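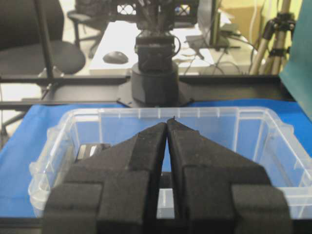

Why do small shops run out of the things they sell most? They reorder by looking at the shelf, and the shelf looks full until the day before it's empty.

Start there. Wait for people to sit down, then go.

Opening

Thanks for coming back after lunch. I look after stock at Sustow, a shop that sells sewing and craft supplies. We carry 3000 separate items. Most of them are small and most of them are cheap, and a customer who can't find the right zipper leaves without the fabric too. Today is about reorder points: what they are, how we set ours, and where we got them wrong.

Ask who in the room uses a reorder point now. Ask who set it more than a year ago. Leave a pause.

What a reorder point is

It's the number left in stock that tells you to buy more. You need two things to set it: how many you sell in a day, and how many days the supplier takes. Multiply them, then add some extra for a bad week.

Worked numbers, go slowly. White elastic, one-inch. We sell four rolls a day. Privon takes nine days to deliver, counting from when we send the order. Four times nine is 36. We add two and the reorder point is 38. When the system says 38, we order. We don't go and look at the shelf first.

Someone will say two rolls isn't much of a cushion. Agree with them. It's low because Privon is steady and there's a second supplier across town. For thread we keep a full week extra.

What we got wrong

First mistake was using the yearly average. Felt sells slowly until fall and then very fast. Our reorder point was right for May and useless in October. We now set it twice a year for anything seasonal – felt, ribbon, flannel, glitter.

Second was trusting the delivery time printed in the catalog. Kong lists five days. We went back through our own receipts and it was closer to eight. Use your receipts.

Third was pack sizes. Zusetti only ships buttons in cartons of 200. If you need 30, you're getting 200, so the reorder point can sit low and you live with the pile. We fought that for a long time and lost.

Skip the next part if time is short.

Counting

A reorder point depends on the count being right. We used to count everything once a year over a weekend. Everybody hated it and the numbers were off again by March. Now we count one aisle every Wednesday morning before opening. When the count and the system disagree, fix the system that same morning and write down the gap. Same item off three times in a row – go find out where it's going. Ours was ribbon, cut at the counter and never rung up by length.

Getting started

Don't do the whole store. Take the items you ran out of in the last three months. Pull the sales and the receipts, set the number, and write it on the shelf label so the part-timers can see it too. Check it again after two deliveries.

Spreadsheet is fine. We used one for six years.

Questions. If they ask about software, say which one we use and move on. Repeat each question into the mic.

We use cookies to improve your experience on this site. Accept all | Manage settings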